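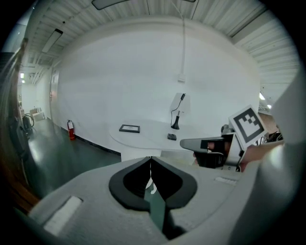 ## Slide 1: One table, one lamp

Introduce myself: Adelino Esteves, workspace planning, Masilela. The talk runs 14 minutes, questions after.

Start with the lamp. Black base, and the cord curves down toward the tabletop. On a white top against a white wall, a black cord is the first thing people notice. Let them look before moving on.

Ask who has a lamp cord crossing their desk right now. Wait for hands.

## Slide 2: Where the power comes from

- The outlet box is on the wall, with the feed dropping from the ceiling.
- Lamp goes on the side nearest the outlet.
- Leave enough slack to slide the lamp a few inches.
- Never run a cord across the place where you write.

Mention the Urnik office. We moved every desk lamp there in November and it took one afternoon. Skip this if we're behind.

## Slide 3: What stays on top

A rounded top has less usable space than a square one of the same width. Things pushed into a corner on a square desk have no corner to go to.

My rule is one personal item, one light, and whatever you're working with today. The picture frame goes to the left, clear of the writing area. Small black items get lost next to a black lamp base, so give them a spot of their own.
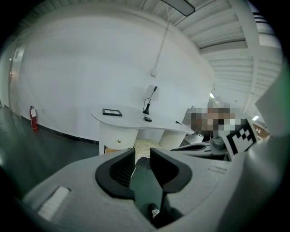 *Slide 4. Curved desk with frame, lamp and pen. Drawer pedestal on the left.*

Point to the pedestal. Chargers, spare pens and paper belong in a drawer.

Then point to the floor under the desk. Storage down there takes leg room. People stop seeing it after a week, so check it when you check the drawers.

## Slide 5: Clearing routine

1. Take everything off except the lamp.
2. Wipe the top.
3. Put back the frame.
4. Put back the pen and phone.
5. Anything left over goes in the drawer or leaves the room.

Takes 9 minutes the first time, 2 once it's a habit.

If someone asks about cost: the Donar budget was 3,855 for the whole room, furniture included. The Vonuveo quote is still open, so don't give a number for that one.

Handouts are by the door.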